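Dromberg opens the doors, stacks some blocks

Kollport turned out in respectable numbers on 8 Jul 2022 for the Dromberg open day, where 61 visitors gave up lunch to watch two robot arms play with blocks in simulation.
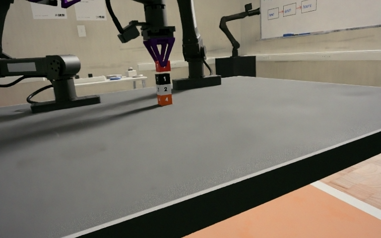

The job is a tower of four numbered cubes. A toddler would do it for a cracker -- the arms want a good deal more setup.
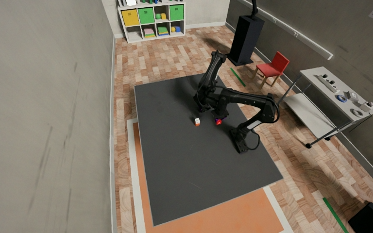 Brayan Guzmán
Staff reporter

Host Ajith Bangera took questions throughout, most of them on whether it could fold shirts. It can't. He has been asked before.
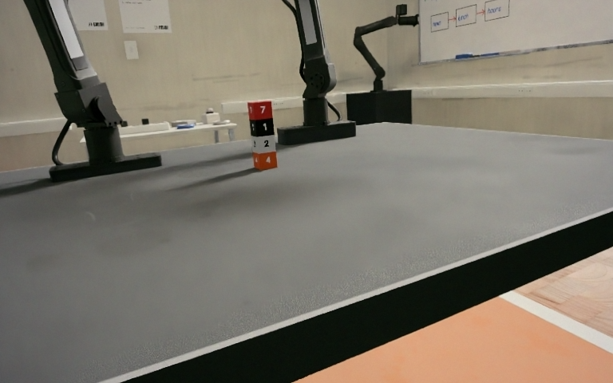 Applause was warm, if a little surprised at itself. The cookies went faster than the demo, and a second showing is planned at Romusitz.
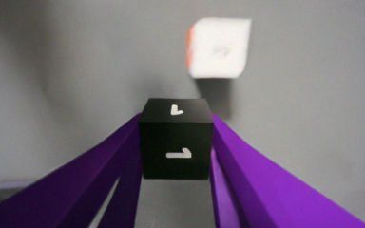 Do visitors need to book for Romusitz?
Seats are free but limited to 20, so put your name down at the front desk.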